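Open day at Neagu, the shop rig — anyone else go?

Posted in: Robots and Automation > Visits and Shows

ratchet_pete
Went over to the Neagu open day in September and said I would write it up. It has taken me a while, sorry. They had three areas open: the pallet line, which most of you have seen before, a small talk room, and the new bit, which is a mock-up of a hardware shop where an arm fetches and puts back goods. I spent most of my time at the last one.

The mock-up is a small room with shelving, baskets and pegboard. The arm is on a wheeled base and they call the whole thing Clistier. It gets a job such as "put this back on its hook" and works out the rest. Traian Oprea ran the session and took questions while it was going. Two runs in the morning, two after lunch. I stayed for both of the morning ones.

My view is that it was good but slow. Anyone going in expecting shop speed would be let down. Parking was free and the coffee was poor.

millbrook_jan
Thanks for this. I was in the afternoon group. Ours was slower than you make it sound. One pair of gloves took so long that people started talking among themselves. I don't see a shop paying for that.

ratchet_pete
Fair enough. Gloves were not on the list in the morning, so I didn't see that. Boxed things went well in our runs. Anything soft or in a bag was left for later.

tolv
Was it running on its own or was someone driving it? I have been to three of these where the clever robot was a person in the next room with a pair of controllers.

ratchet_pete
Both, and they were open about it. First run was driven by hand, by Unathi Gumede, who sat at the side where we could all see her. Second run was on its own. She said the driven runs are recorded and used for training. There is a sheet on the wall with the totals and it said 364 recorded runs in that room so far, 179 of them hanging jobs.

tolv
364 is not very many.

millbrook_jan
It isn't, but that is one room with one set of shelves. I asked about this in the afternoon. They are also using runs from the Etedlow site, which has a different layout, and they would not give a figure for those.

tolv
So the number on the wall tells you next to nothing. I would want to know how it does in a shop it has never seen. All these demos are done on home ground.

ratchet_pete
I asked that one. Traian said they have tried it once somewhere else and it was "noticeably worse", his words. I thought better of him for saying so. The other firms at this sort of thing tend to change the subject.

bench_and_vice
I work in a shop like the one they were copying, so I will put the other side. Speed at the shelf doesn't matter much to us. Putting stray goods back is done after closing. If it takes all night and gets it right, that is fine by me. What I care about is whether it drops a tin of paint or bends the hooks. We replace a lot of hooks as it is, and that is only customers.

millbrook_jan
It did bend one hook in our session. Pushed on it from the side and kept pushing. Unathi stopped it with the button and straightened the hook by hand.

bench_and_vice
Then I take back half of what I said.

ratchet_pete
I don't think one bent hook is the end of it. The force limit is a setting, and they told us they had turned it up that week to deal with stiff packaging.

millbrook_jan
They told us the same, and I thought it was a poor answer. If you need it high for one thing and low for the next, then it isn't a setting you can pick once. It has to change as it goes. Somebody near me said exactly that and we moved on to the next job.

kestrel77
What gripper is it? I heard they had gone over to Tumuler fingers after having trouble with suction.

ratchet_pete
Tumuler, yes. Two fingers, and there is a small camera up by the wrist. Suction was dropped because it doesn't get on with anything on a card that has holes or a curved front. The view from the wrist camera was up on a big screen during the runs, so you could follow what it was doing even from the back. That was the best part of the day for me. From where I was standing you mostly saw the back of the arm.

kestrel77
Can you post any of the wrist view? I am trying to fit one to mine and can't decide on the angle. If it sits too close the fingers hide everything.

ratchet_pete
They sent some out afterwards to people who had signed the list. This one has the scissors hanging on the pegboard and a couple of the empty hooks.

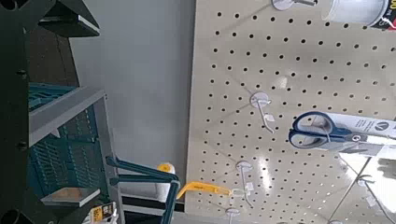 tolv
Does the arm need the wrist camera if there is already one fixed up above the room?

ratchet_pete
For the last part of the reach, yes. The overhead one is used for getting the base to the right bit of shelf, and after that the arm gets in its own way and the overhead view is not much help.

kestrel77
Useful, thanks. The finger takes up less room than I feared, it just runs down the left. Mine is fixed dead centre between the two and I lose the middle of everything. The glare on the pegboard would worry me though. Some of the holes are washed out.

ratchet_pete
Glare came up in the talk as well. They said they leave the lighting alone on purpose, on the grounds that real shops have bad lights.

bench_and_vice
We do.

tolv
I still say home ground. But I would go and look if they did another one. Is there a date?

millbrook_jan
The Neagu page says 04/12/2025, mornings only, and you have to book. Groups of 6 this time. Ours was far too big and half of us couldn't hear.

bench_and_vice
Booked. I am going to take a few of our own hooks in my pocket and ask them to try those. If they say no I will report back on that too.

kestrel77
Ask them how they run the camera cable past the wrist joint, would you? Mine snags every time it turns past halfway.

bench_and_vice
Will do.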